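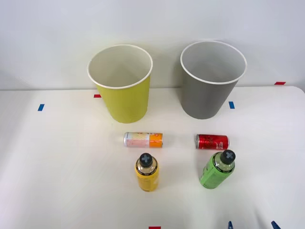
Sold the car last November. A few people have asked how it's going, so this is a thread about getting around Ustico without one. It's long. Mute me if you don't care about buses.

Background: two adults, one kid in second grade, a house on the east side about a mile past the old cannery. We had one car, a twelve-year-old wagon. It needed a transmission and we decided not to pay for it.

The plan was to go through the winter and then buy something used in the spring. It's now 5 June 2026 and we haven't bought anything. We still might.

Money first, as that's what everyone wants to know. Insurance, gas, parking at my work and the average repair bill came to almost 300 dollars a month. That doesn't include the loan, which was paid off years ago.

We now spend less than that, but not nothing. Two adult bus passes, a cab now and then, a rental when we visit my parents. The bikes cost money too. I'll get to the bikes.

My commute is the 171. It used to be a 20 minute drive. By bus it's 47 minutes door to door, and that includes the walk at both ends. I was told it would be an hour.

The bus is run by Sunder under a contract with the county. They took it over from the old transit office. The drivers are mostly the same people. The buses are newer and the seats are worse.

The 171 is a good route with a bad timetable. It comes every half hour until the early evening and then there's a gap you could watch a movie in. If I miss the last one before the gap, I walk to the hospital and get the other line.

I've missed it more often than I'd like. My meetings run over. I now leave meetings that run over. People got used to it faster than I expected.

What I do on the bus: read, mostly. Library books, paper ones. I can't look at a phone on the hill section without feeling sick. Books are somehow fine. No idea why.

Groceries were the thing I worried about. We used to do one big trip to Dusonard on the highway and fill the back of the wagon. You can't do that on a bus. I tried it once with a rolling suitcase and the wheel came off on the curb.

So now it's small trips. The Dusonard downtown is half the size and doesn't carry the big bags of rice, but it's across the street from my transfer stop. I get off, buy two bags of stuff, get on the next bus.

We waste less food this way. I didn't set out to do that. You just don't buy a second head of lettuce when you have to carry it.

Heavy things get delivered. Cat litter, flour, laundry soap. There's a delivery fee unless you spend 100 dollars, so we keep a running list on the fridge and order when it gets long enough. Every five weeks or so.

Somebody is going to say that a delivery van is still a vehicle. Yes. It is. I'm not trying to win anything.

Bikes. We bought two, both secondhand, from Anghel on Mill Street. One is an ordinary bike with a rack. The other is a long cargo bike with a bench on the back, and our kid rides on that.

The cargo bike was the single biggest expense of the whole change. It has had one flat and one new chain. Anghel did the chain while I waited and showed me how to check it for stretch, so I'll be doing the next one at home.

Where to keep it was harder than riding it. It doesn't fit through the side gate. We ended up moving the trash bins to the front and putting the bike where they'd been, under a tarp. If you're thinking of getting one, measure your gate first.

School is a mile and a half, flat except for the bridge. There's a bike lane for most of it and then it stops, right where the road gets narrow. I get off and walk that block. It adds four minutes and I sleep better.

Rain is fine. We have rain pants. The kid has a poncho that goes over the helmet and everything else and looks like a small tent.

Ice is not fine. On ice days we all take the bus to school together, then I backtrack to catch the 171. Those were the worst mornings. There were more of them than I'd hoped.
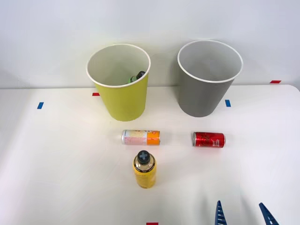
A reply just now asks what we'd do in an emergency, at night, with a sick child and no bus running.

Fair question and the one my mother asks too. For something really serious, we'd call an ambulance, same as before. For the kind of thing where you want to be seen tonight, we'd call a cab. We've done that once, for an ear infection. The wait for the cab was shorter than the wait at urgent care.

We also asked the neighbors on both sides, before we sold the wagon, if we could knock on the door in a pinch. Both said yes. We haven't needed to. I'd still ask again if either of them moved away.

I know that isn't available to everyone. If you live out past the reservoir, there's no bus at all and the cabs won't always go. I wouldn't have sold the car if we lived there.

Things I miss. Going to the lake on short notice. It's 25 minutes by car and there's no other way to get there. We've been twice this year, both times with friends who had room. We used to go all the time.

Hardware store runs. The good one is out by the interchange and there's no sidewalk for the last stretch. I put off fixing the porch step for two months over a single board. In the end I had the board cut in half at the small place in town and carried it home on the bus. The driver didn't say anything.

Having a place to leave stuff. I didn't notice how much lived in the car. Umbrella, spare sweater, snacks, the soccer ball. All of that now has to be in a bag, and it has to be the right bag.

Things I don't miss. Scraping the windshield. Looking for parking near the school. The inspection. That smell it had.

My spouse would add: me driving.

What our kid thinks: likes the bus, likes the back of the bike, is annoyed that we can't go through the drive-through. We tried it on foot. They won't serve you.

On being late. I expected to be late more and for the first couple of months I was. Then I stopped trying to catch the bus that gets me in exactly on time and started taking the one before it. I get to work early now and drink a coffee. It's a pretty nice part of the day.

Visiting family is the weak spot. My parents live three hours off by car. There's a coach, but it gets in at a bad time and someone has to come get us. We rent a car instead, and the rental place closes at noon on weekends, so you have to plan the return around that. I've gotten it wrong once and paid for an extra day.

If Sunder ever reads this: please fill the evening gap on the 171. One more bus would do it. Also the shelter at the cannery stop has had no bench since the fall. There's an older man who sits on his own folding stool there. He shouldn't have to bring furniture.

I did write to them about the bench. I got a form letter, and then a second form letter thanking me for my patience. If you use that stop, write in too. The address is on the back page of the printed timetable, in very small type.

Would I tell you to do it? Depends where you live and what time you finish work. Try it for two weeks while you still have the car sitting there. Leave the keys in a drawer. You'll find out which trips are the problem, and for us it was different trips than I'd guessed.

We'll decide about a car again when school starts. There may be a second activity on the other side of town, and if it's in the evening gap, I don't have an answer for that yet.

Going to stop here, my stop is next. Will answer questions about the cargo bike tonight - I've seen there are a few, mostly about the gate.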